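9 Dec 2012

Snow since before breakfast, and I have done next to nothing with the day except fuss over my sourdough, which is finally behaving itself after a week of sulking in that drafty kitchen. I fed it 50 grams of the good rye from Zidesar and put it up by the stovepipe, and by noon it was pushing at the lid -- such a cheerful sight!
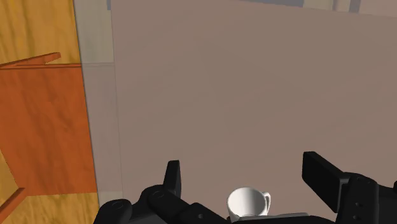

A plain white cup.

Tea at three, then, and a long look through the seed catalog, though I promised myself I'd wait until January. I want the Boiko beans again (15 feet of them, along the fence this time) and maybe a squash or two. The road to Flerkbridge is still closed, so the library books will be late and I suppose I'll pay for it. Bread goes in at seven tomorrow. Must remember to bring in more wood before bed.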